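4 min read

Glass lid rattles and spits starchy water everywhere, is it the vent holes?

Got a stainless pot with a glass lid from the Clemgate outlet back in April, the Arnby one, two side handles, 28 dollars. Mostly fine. But anything starchy (pasta, potatoes, rice esp.) and the lid starts rattling and then foamy water comes spitting out the side by the little steam holes and runs down onto the stove. Every time. I've turned the heat down, I've cracked the lid, then it takes forever and the rice is crunchy on top.

Also the knob in the middle spins. Not a lot, but it spins. Is that letting steam out wrong? Should I be worried it comes off in my hand with a full pot under it?

Electric coil stove, apartment, can't change it. Want to keep the pot if I can. Do I need a different lid or am I just cooking wrong. Thanks in advance, sorry if this has been asked

3 answers

Answer 1 (accepted)

Two seperate problems.

Spitting first. The holes are there so steam gets out without lifting the lid. They do fine with plain water. Starch foam is another thing, it climbs up, fills the holes, dries a bit, and now you have half a vent. Then pressure goes out under the rim and that's your rattle. So:

Clean the holes. Really clean them. Toothpick or one of those tiny bottle brushes, hot soapy water, hold it up to a window after. Mine had a gray crust in there I'd never noticed, and I wash up every night.

Don't fill past two thirds with pasta or potatoes. Half for rice.

Rinse the rice till the water's mostly clear. Big difference.

Coil stoves hold heat forever. Bring it to a boil with the lid off, move the pot to a second burner that's already on low, THEN lid on. If you only turn down the one you're on it keeps boiling hard for minutes and that's when it goes over. This is the one that fixed it for me.

Knob: flip the lid over when it's cold. There's usually a screw in the middle. Hold the knob, tighten with a regular screwdriver, stop as soon as it's snug. Do not crank on it, it's glass. If there's a rubber or silicone washer under there and it's gone flat or cracked, replace that too, hardware store, cheap. A loose knob leaks a little steam but that isn't what's causing the spitting. I'd still fix it today though. Full pot of boiling potatoes and a wobbly knob, no.

Oh and if the vent is on one side, turn the lid so it points away from you and not over a handle. I burned my wrist that way more than once before it sunk in.

Answer 2

just get a heavier lid. had a Mideva set for years, never rattled

Answer 3

Agree with most of the first one, would add a couple things.

Check the rim. If the pot got dropped or banged in the sink the edge can go slightly out of round and then the lid will never sit right no matter what you do. Cold pot, lid on, press at four spots around the edge. If it rocks, that's your problem, and no amount of cleaning helps. If it sits flat, keep it.

Set it down somewhere flat with decent light to look at the holes and the knob, easier than poking around over the stove. Same type of pot I've got:
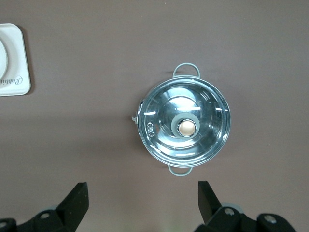 Nazari: Mine was the washer. Tightened the screw 3 or 4 times over a month and it kept working loose, put a new washer in and it hasn't moved since. So if it comes loose again after a week don't just keep tightening.

Good point, yes. Washer before anything else if it keeps coming back.

For rice on a coil, also try taking it off the heat 5 min before you think it's done and leave it covered. Finishes by itself. No crunchy top. Don't lift the lid to check, I know, everyone does.

A dab of butter or oil in the water keeps the foam down some. Wouldn't bother for pasta, sauce slides off. Fine for rice and beans.

Comments

rinsing the rice did it for me, thank you. never knew what that step was for

Do NOT put a hot glass lid under the cold tap to clean the holes. Ask me how I know

White vinegar and hot water, soak the lid half an hour, crust comes right out the vents. No toothpick needed

Original poster back. It was the holes, totally plugged, plus I was filling it way too high. Knob had a screw like you said, half a turn and it's solid. Two burner thing works but I keep forgeting to turn the second one on first

Does the wooden spoon across the top thing work or is that a myth

Works for a minute. Then it doesn't, and you can't use the lid anyway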